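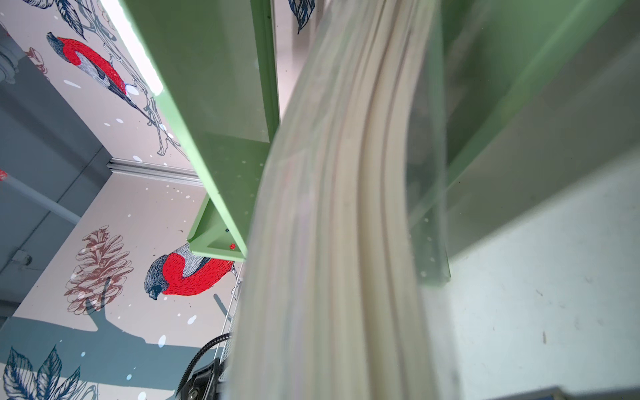 Open day at Platerlow: two arms, one table, a lot of visitors
Speaker notes, 2 Feb 2025

Slide 1. Opening
Start on the wrist view. Give the room a few seconds with it before speaking.
The talk covers the Skollton open day in November, held in the ground-floor hall at Platerlow. Subject is the Berko cell and how we ran it in front of the public. Learning methods are out of scope; refer those questions to the second session.
State the length: 30 minutes, questions at the end.

Slide 2. What visitors were told
The host's introduction was three sentences. Two arms share a table. Each arm has a camera at the gripper, and a fixed camera covers the workspace. The arms handle everyday objects.
We cut the longer introduction after the first group. It explained joint limits before anyone had watched a joint move, and the questions that followed were all about things already said.

Slide 3. The wrist view
Return to the opening picture. The large pale ridged shape is close to the lens and heavily out of focus. The wall behind it reads better: a bullfinch, a pine cone, dark blue leaves. To the left is the green sheet-metal beam.
Main point for this audience: the wrist camera sees whatever is in front of the wrist. It has no overview. Visitors at the monitor assumed that the arm "looks around" the way a person does. The host should correct this early and show the fixed view next to it.
Second point: the walls. The enclosure is lined with illustrated wallpaper. Visitors asked if the birds confuse the system. Agreed answer: the background is part of what the cameras record, and a change of wall is a change of conditions that has to be tested. Do not promise more than that.
If asked about exposure: the light strip enters the wrist view at some arm angles. We left exposure settings alone for the whole day.

Slide 4. Table and objects
Keep this one short. Hardcover book in the middle of the table, thread-bound books in front of it, green two-tier shelf at the back. Black basket on the back rail, long wire-mesh basket on the left. A mug on its side, a bag of cassava chips and a phone are also on the table.
Books are a useful class for a demonstration. A hardcover is stiff and has square corners. A thread-bound booklet bends, and a fanned group overlaps, so the gripper has to deal with one edge lying on another. Visitors understand this without any help if the host asks them how they would pick up the lower one.

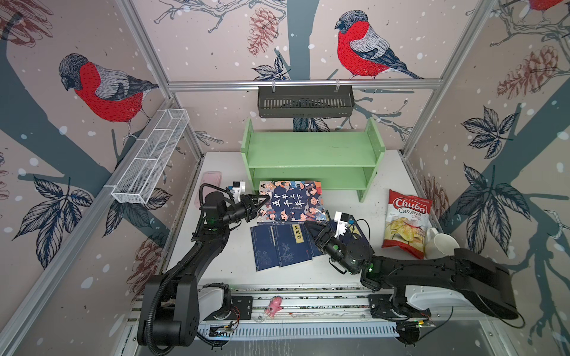 Two-arm work is where most of the planning time goes. Each arm has to reach the middle of the table, and the middle is also where they can meet. In Rind, the control software, we set a shared zone over the center and limited speed inside it. For the open day the limit was 38 percent of the normal setting. Motion looks slow from the front row. Say so before the demonstration begins, or the first question will be whether the machine is stuck.

Slide 5. Session plan
One run lasted 90 seconds, followed by a reset by hand. The operator sat at the stop button throughout and did not answer questions. A separate host did the talking. Keep these two roles apart at any future event. The operator cannot watch the arms and a visitor at the same time.
Reset order:
Arms to rest position.
Operator confirms hold in Rind.
Objects returned to start positions.
Hands clear, host confirms aloud.
Release hold.
The spoken confirmation was added on the day. It stays in the procedure.

Slide 6. Attendance and questions
Door count was 402. We did not count per session, so the figure says nothing about how many people watched a full run.
Most frequent questions, with the answers used:
Is a person steering it? Host states the mode before every run. We had no sign for this and need one.
How hard does it grip? Grip force is limited in software. Do not offer a finger for comparison.
What happens if it drops something? The run is logged as it is, and the operator resets.
Can it read the book titles? Reading was not part of the demonstration. The cameras record the covers like any other surface.

Slide 7. Changes for the next event
Put the fixed view and both wrist views on one monitor, labeled left and right from the operator's side. Visitors facing the cell had them reversed.
Move the monitor closer to the cell. At Platerlow it stood by the entrance, and people looked at either the screen or the arms.
Mark start positions on a printed card kept by the operator. Tape on the tabletop would appear in the recordings.
Check cable slack at both wrists between sessions.

Slide 8. Questions
Leave the fixed view on screen. Have the Rind log viewer open in a second window in case someone asks about the shared zone. Handouts are on the table by the door.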